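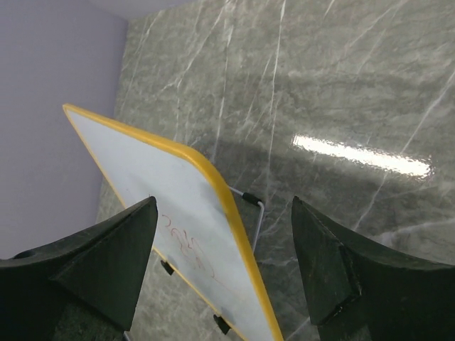
Mancuso House Season 2: how does the save vote work if there's a tie?

Posted in Reality TV > Competition Shows > Mancuso House

I started watching Mancuso House in March with my sister and we are now on the second season. We are confused by the save vote. In the episode where the two teams merge, Delia and the guy from Brindham finish with the same number of votes from the other contestants, the host says "the house has spoken twice," and then it cuts to the garden and Delia is packing. There is no second vote shown. My sister says the viewers broke the tie. I say the team captain did, as in season one. Did they cut something out of the streaming version, or did we miss a rule? Please no spoilers past the merge, we have the rest of the season still to go.

Asked by tallowfield

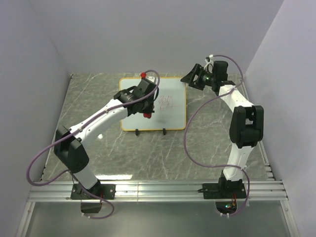

This page was last changed on Nov 23, 2019

3 replies

Concetta Zanetti

Your sister is right, but it is easy to miss. The rules changed between seasons. In season one the captain of the winning team broke any tie. In season two ties go to the public vote, and the public vote is not held specially for the tie. It is the same one that opens after every episode for the weekly prize. Whoever was lower in that vote goes home.

The host explains this in the first episode, when everyone is standing on the stairs and he hands out the keys. It takes maybe one sentence and then there is a song over it. I only caught it because I watched that episode again.

As for what was cut, yes, something was. When it first aired there was a short live part after the ad break where the host opened an envelope and read the viewer totals. Delia lost by 48 votes. The streaming version drops all the live parts, I assume because they keep telling you to text a number that doesn't work anymore. That also explains why the weekly prize is never mentioned again in the version you have, and why the contestants sometimes talk about "the envelope" when you haven't seen one.

If you want to see the missing part, the Voton box set has it under extras on the second disc. Don't look at the disc menu for too long though – the episode titles give away who is in the final.

One more thing that may help. "The house has spoken twice" doesn't mean there were two votes. He says it any time two people have the same count. He says it again later on and it confused me then too.

Marked as helpful by tallowfield

quizbowl_dad

I thought the captain still decided in season 2? The captain was wearing the badge in that episode, and the badge was the tie break thing. Maybe they had both. I haven't seen it since it was on TV so don't go by me. Season one was better anyway, the tasks were harder and they didn't have the garden interviews every five minutes.

Dretosier

The badge in season two is only for picking bedrooms and for sitting out one task. It looks the same as the season one badge, so people mix them up.

Concetta has it right about the public vote, with one correction. It isn't the whole of the weekly vote that counts. Only votes sent in before the contestants sit down to vote are used for a tie. Votes after that go to the prize and nothing else. There was an argument about this on the old show forum when the merge episode aired, because the full weekly total had Delia ahead. The thread ran to 2307 posts before it was locked. The producers put up a notice the next morning saying the cutoff had been in the printed rules from the start, and it had, in rule 13, under the part about phone charges.

So the envelope total and the total on the show's site didn't match, and both were correct. If you look up the old results you will see the bigger number and wonder why she left.

To avoid spoilers, stay away from the results page altogether. It lists every week in one table and there is no way to hide the later ones. The episode recaps are safer, as each one is on its own page, but the comments under them are not. Some people went back after the final and added to the early ones.

There are no more ties before the last week, so you can forget about all this until then.
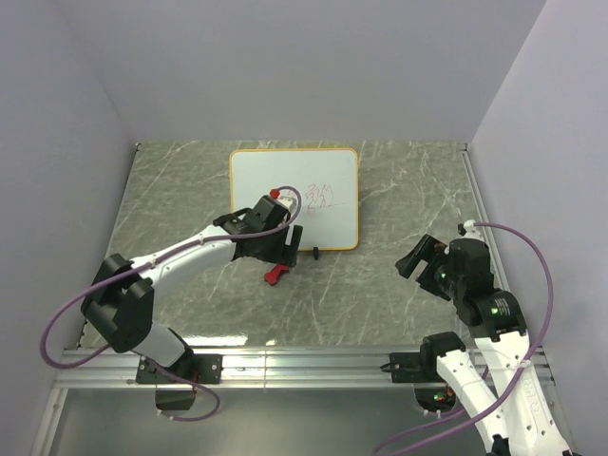

Red writing on the whiteboard.

Reply from tallowfield

Thank you both, that clears it up. I owe my sister a dinner. We went back to the stairs part and you really can't hear him over the song, we had to put the subtitles on. I'll look for the box set once we have finished.

This topic is closed to new replies. If you have a similar problem, please start a new topic in Competition Shows and put the season and episode in the title.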